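Skosmont Shared Services – Facilities and Print Support
Ticket 3004
Subject: Color output on Birhane second-floor printer does not match screen
Opened: May 15, 2024
Requester: Krystyna Brzozowska, Publications
Assigned to: Cledwyn Samuel, Print Support
Priority: 3
Status: Pending requester

Reported issue
Pages printed from the Odero layout software come out with a green cast in the light blue areas. The requester states that the department handbook is due at the bindery and that 200 copies of the insert are needed. Black text is not affected. The same file printed correctly in March.

Log entry 1 – Samuel
Printer restarted and supply levels checked. Cyan and magenta are both above the replacement threshold. Internal calibration was run from the front panel and completed without error. The requester was asked to reprint one page from the bypass tray on standard stock. The green cast remained.

Log entry 2 – Brzozowska
I have printed the same page on the Kirkness building printer and the blue is correct there. Please note that the handbook cover, which is a scan of the 1985 edition, prints normally on both machines.

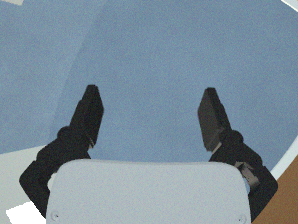
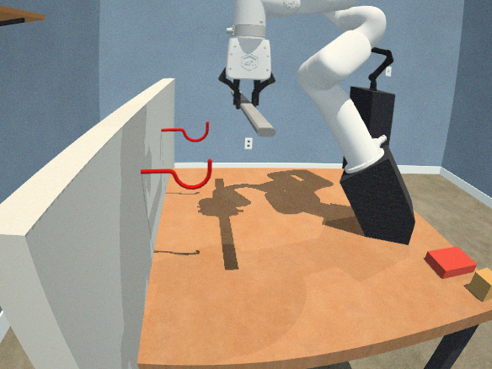 Attachments: two pictures, both computer-rendered, with pale blue areas.

Log entry 3 – Samuel
Attachments received and printed directly from the desktop, outside the layout software. Blue areas printed without a cast on the Birhane device. The fault is therefore limited to jobs sent through Odero. The print queue on the requester's workstation was found to be using a custom color profile – the Kirkness queue uses the standard one. The profile appears to have been assigned when the workstation was replaced.

Action taken
Custom profile removed from the Birhane queue and the standard profile assigned. Saved print presets in Odero must be deleted and created again, as existing presets keep the old setting. Instructions were sent to the requester by e-mail.

Log entry 4 – Brzozowska
Presets deleted. The first page looks right. I will print the full insert once the heavier paper has been delivered and will confirm after that.

Log entry 5 – Samuel
Noted. When the heavier paper is loaded, please set the tray type to Cardstock 1 at the panel before sending the job. Ticket held open pending confirmation.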